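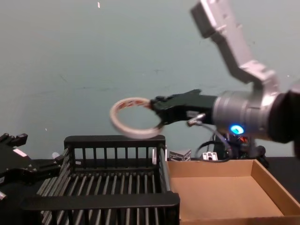 Where Do the Bubbles in Fizzy Water Come From?

Open a bottle of sparkling water and listen. Psssst! That sound is gas rushing out, and the gas has a name: carbon dioxide. You breathe some of it out every time you huff on a cold window.

How does gas get into water?

It gets squeezed in! At the Rirkcombe bottling plant in Batville, cold water goes into a big steel tank and carbon dioxide is pushed in on top. Cold water can hold a lot more gas than warm water, so the tank is kept very chilly. Shona Drummond runs the tank, and she fills 700 bottles before lunch.

Once the cap is on tight, the gas has nowhere to go. It stays mixed into the water, and you can hardly see a bubble. Twist the cap and the squeeze is gone - out come the bubbles, all in a hurry!

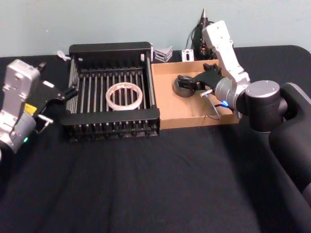 Why does it tickle your tongue?

Some of the carbon dioxide joins up with the water and makes a very weak acid. It's weaker than lemon juice, but your tongue notices it right away. Add the popping bubbles and you get that prickly, tickly feeling.

Try it: dancing raisins

You need a clear glass, fresh sparkling water and 3 raisins.

Fill the glass almost to the top and drop in the raisins. They sink! Now keep watching. Bubbles stick to all those wrinkles and lift the raisins up like tiny life jackets. At the top the bubbles pop, and down go the raisins again.

Try it with warm sparkling water next. Do your raisins dance for as long?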